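Utensil sorting, software work: July report
To: Jacqueline Joly
From: Ida Pfeiffer, perception and planning

You asked for a short note on whether the July money bought anything. My answer is some of it did, and I would hold off on telling Dinville otherwise.

The new grasp planner from Farzana Bhuiyan is in. It made 381 attempts on the test table this month. The summary page puts success at 80 percent, and I don't trust that number yet. Sajib Akanda found that the logger counts a grasp as good once the fingers close on something, even if it's the wrong utensil. He is rescoring by hand and has finished 80 attempts. I won't guess at the final figure.

Detection is the weaker half. Solid colors are fine. Clear chopsticks on a white table are still missed or drawn too short, and the planner then aims at the part it can see. Fiorella Palumbo added 700 labeled views to the training set. Scores on our own test set went up, but that set came from the same table, so I would expect that. We have nothing from the Cakavmont site to compare against.

The depth filter we paid for did little on clear or shiny pieces. I recommend we don't renew it.

Still open:
Two utensils touching are sometimes merged into one.
Replanning after a failed grasp takes too long, and the timeout hides it.
The wrist view loses whatever sits behind a finger. Utico wants a fix in software. I think a second view would be cheaper.

Request for next month: no new features until the rescoring is done.

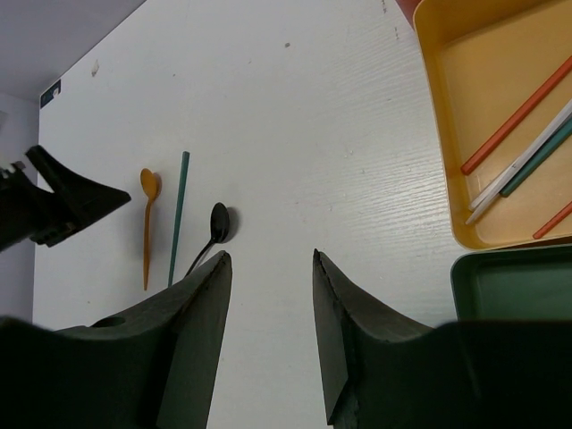
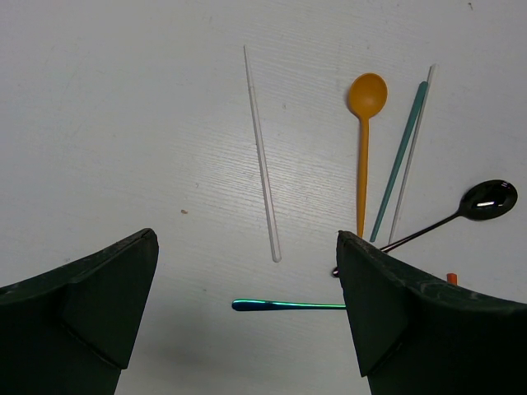

Wrist views of the test table, with spoons and chopsticks laid out and the gripper open. The clear chopsticks on the table are in the second view.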